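The Quiet Comeback of the Reading Café Table

On a gray afternoon in March, the back room at Orno smells of toast and old paper, and every seat by the shelves is taken. I had come to Brarnham to write about bookshops, and I did visit three of them, but it was the tables at Orno that kept me there long past the hour I'd promised to leave.

The café opened in what used to be a hardware store, and it holds nearly 3,000 books, most of them donated, none of them for sale. You pick one, you sit, you stay as long as you like. There are 33 seats, and the ones everybody wants are at the round tables, where you end up with your elbows near a stranger's and, more often than not, in a conversation about what they're reading (mine was a history of lighthouses, and I now know a good deal about lighthouses!).

Round tables are harder to work at than square ones — there's no corner to park a bag against, and a laptop always seems to hang over the edge a little. But people have made their peace with it. They bring small things from home, or borrow them from the basket by the counter: mats in soft colors, a mouse, a cushion for the long haul. The place has picked up the look of a living room that several families share.

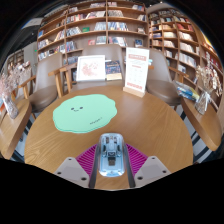
Regulars have their own opinions about all this, and one of them told me she would happily give up the mats, the cushions and even the second cup of coffee if she could keep a round table by the books, where she gets more done in a morning than in a whole day at her kitchen counter.

I understood her completely. I've had a perfectly sensible desk at home for years, a flat-pack thing from Fakus with six drawers, and I have never once looked forward to sitting down at it. At Orno I looked forward to it before I had even hung up my coat.

The kitchen closes at 4, though the kettle stays on until the last reader goes home, and the cheese scones are usually gone by noon.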